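Subject: Re: [brick-trade] Storing and sorting secondhand bricks

On May 8 a list member wrote:
> I bought a mixed tub from the Escobedo sale and weighed out a bit
> over what I expected. The seller said 1000 pieces. Do you sort by
> color or by shape first? And is it worth pulling out the clear
> ones? I have shallow trays from Cuko and not much shelf space.

Shape first. I sorted by color for years and it was a mistake. A red plate is easy to spot in a drawer of plates in all colors. It is very hard to spot in a drawer of red everything.

My last tub came from the Trallerach shop and was sold as 1000. I counted 929 after taking out the broken pieces and the other brands. I didn't complain, but I now assume any seller's number is a guess.

Yes, pull out the clear and tinted ones. They scratch more easily than the solid colors, and a scratch shows from every side. I keep mine in small bags inside the tray. Wash them in lukewarm water with a little dish soap and let them air dry on a towel. Don't use the dishwasher and don't leave them in a sunny window.

The Cuko trays are fine up to nearly 2000 small pieces if you stack them no more than 8 high. Past that the bottom one bows and the lid pops off. Bandia makes a stiffer one, but the dividers don't come out, so long plates won't fit.

For trading, please list tinted bricks separately from solid ones. The last swap list had them mixed together and two people got parcels they didn't want.

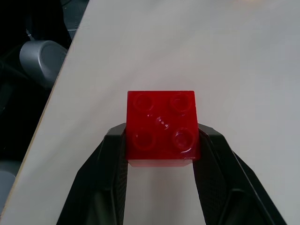 A tinted red two-by-two is in the first one, small bricks and cloths on the table in the second. 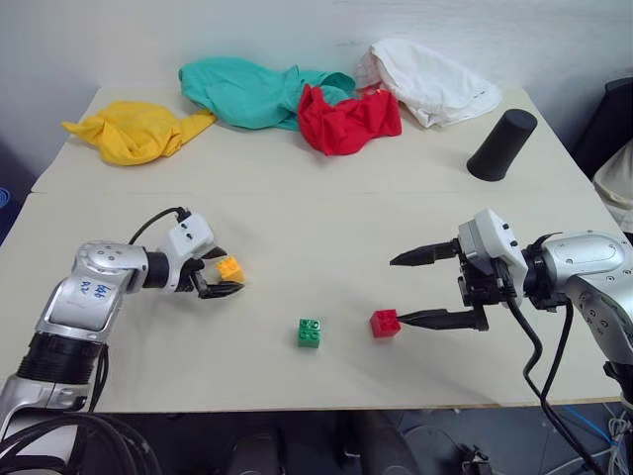 Do tinted bricks need to be kept apart from the solid ones in the wash as well?

Only if the solid ones are gritty. Rinse the grit off those first, then everything can go in the same bowl.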